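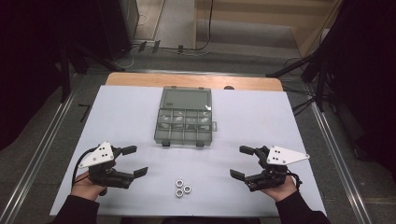
Three nuts, two grippers, one parts box.

Mar 19, 2024

So I've spent most of this week teaching a robot to tidy up hex nuts, and I have opinions!

If you've been reading a while you'll know I was on the remote control rig back in December. You sit in a chair with a joystick in each fist and drive the real arms while watching a screen, and there's a tiny lag that makes you feel like you've had three beers. I got through 7 good runs on my first day and went home with a headache. The arms were lovely, the driver was rubbish.

The Atamow project does it by hand instead. You hold a gripper in each hand, squeeze to close the fingers, and just do the job yourself. No arms in the room at all. The recording gets turned into something the robot can learn from later (the clever people at Sundier handle that bit, I only make the mess for them to clean up).

The task sounds like nothing. Pick up a nut, put it in one of the little cells in the organizer, go back for the next one. With fingers I could do it half asleep. With the grippers, a nut lying flat is a slippery little sod. Come in too high and you pinch air, come in too low and you scrape the board and the nut scoots off sideways. I've found it's best to go for the flats and not the corners, and to tip the wrist a bit before squeezing. Then you have to get it over the divider without clipping it, which I still muck up about as often as I'd like to admit.

The other thing is having to slow down. My first batch got knocked back for being too jerky, fair enough, and I was told to move like I was carrying a full cup of tea. That helped heaps. I also keep wanting to pass a nut from one gripper to the other for no good reason, and if I do it then the robot learns to do it, so I've had to knock that habit on the head.

The target is 500 runs for this task before we swap to washers. My forearms are sore in a spot I didn't know I had, and I've started taking a proper break every 2 hours, with a stretch and a biscuit.

Washers are thinner, so wish me luck. If anyone's found a decent way to lift a flat one off a smooth board with two stiff fingers, the comments are open!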